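4.2 Sagging fabric and the shape of hand-me-down wear

The most delightful result of the whole study came from a garment we almost left out. When we designed the Fernavstead survey we were thinking about coats, school sweaters and good shoes, the things families talk about when they talk about passing clothes along. The plain cotton T-shirt was on the list only because Aivar Grīnberga insisted on it, and it ended up giving us the richest interviews we have. People keep T-shirts for far longer than they say they do, and they have a wonderful vocabulary for how old ones behave.

Households in Ulley, the older of the two neighborhoods, spoke of a shirt that had "gone to curtain," meaning that it no longer sprang back when it was held up by the shoulders. In Mägi, across the river, the same stage was called "soft as soup." Both expressions describe drape, and both were used with real affection! A shirt at this stage was usually judged too tired for school or work but ideal for sleeping, painting or gardening, and it was also the stage at which it was most likely to move from one person to another. We had expected clothes to change hands when they were outgrown. For T-shirts, outgrowing came a distant second.

Drape is easy to talk about and surprisingly hard to write down. Our interviewers tried a written scale in January and gave it up, as two people could look at the same shirt and choose words at opposite ends of it. What worked far better was to have the household hold a garment up and tell us about it while it hung. The curve that forms between two raised points (Figure 6) was something everyone could discuss, including the children, who were often the sharpest judges in the room.

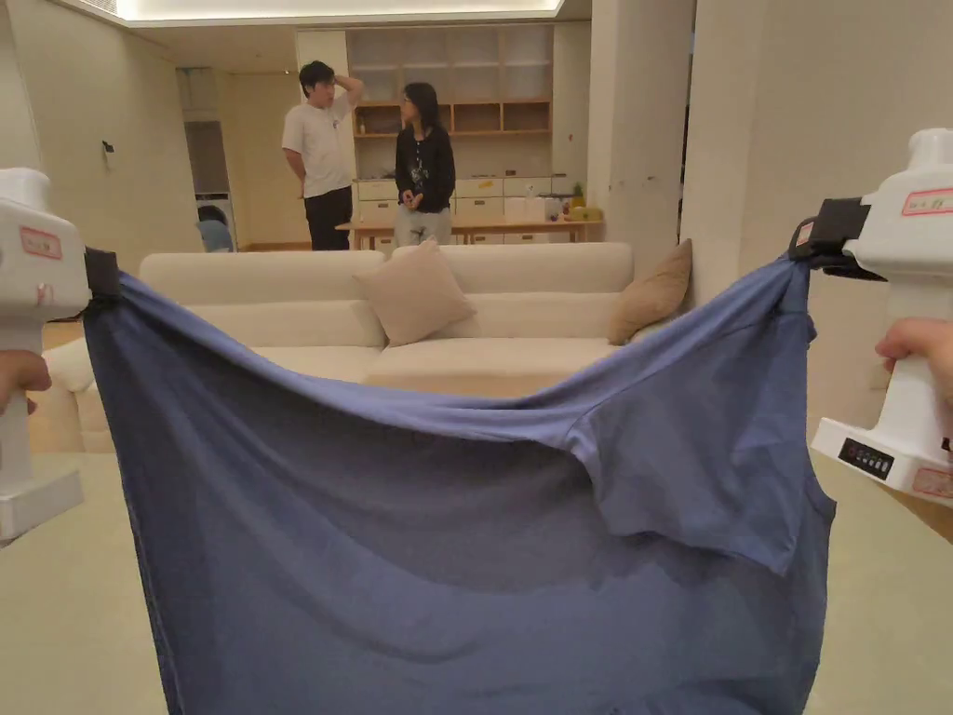 Figure 6. A blue short-sleeved T-shirt held at two points near its upper edge, the fabric sagging between them.

Once we had a shared way of talking about drape, the stories poured out. One grandmother in Ulley took us through 15 shirts in the order they had entered the house, and could name every wearer of each. A father of three in Mägi kept a drawer labeled "next," into which shirts went for a full year before anyone was allowed to claim them (the waiting, he told us, stopped arguments). In nine households the same shirt had been worn by three generations, and in seven of those it had traveled upward, from a teenager to a parent and on to a grandparent. We love this finding. Nearly all the writing on hand-me-downs that we know assumes that clothes flow down through a family like water, and here they were climbing the stairs.

The last stage in a shirt's life is the rag, and it deserves more attention than it usually gets. Cutting up a shirt was a decision people remembered. Some asked permission of the last wearer, and some waited until that wearer had left home. Several kept the pieces from a favorite shirt apart from the ordinary cleaning cloths and used them only for particular jobs, such as polishing glasses or wrapping Christmas ornaments.
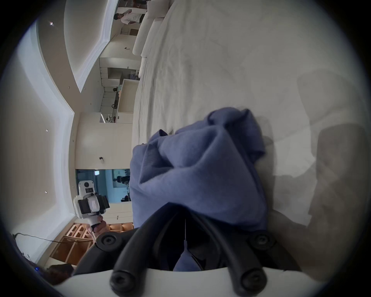 Softness was the quality people praised most at this stage, and it was nearly always judged by squeezing a handful, even by those who had just described the same fabric entirely by how it hung. We read this as a change in what the cloth is for. A shirt is something you look at on a body, while a rag is something you know through your hand, and the words follow. Of the roughly 900 descriptive phrases in the Flomero transcripts, those about hanging and falling thin out sharply once scissors enter the story, and words for squash, bunch and fluff take over. Section 4.3 looks at how the same shift plays out with bed linen, where the garment has no single wearer and the question of permission becomes much more tangled.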